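Storing Stationery and Letter Supplies
Clitby Home Guidance — updated 3 April 2025

Paper, envelopes and seals keep best in a dry cupboard away from direct sunlight.
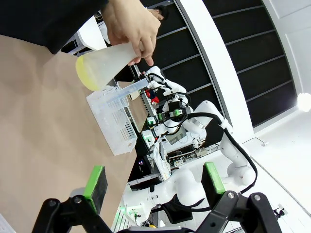 Paper and envelopes
Store sheets flat, with no more than 100 to a folder. Place a piece of card between colored papers — dyes may transfer in humid weather.

Seals and stamps
Keep adhesive seals on their backing sheet until needed. Seals that have lifted may be fixed with a glue stick.

Related
Labeling Drawers and Boxes
Removing Ink From Desktops

This site uses cookies. Continue to accept.

Comments (2)
Totside: Does this apply to airmail paper?
Dometham: We keep ours the same way, 16 sheets to a folder.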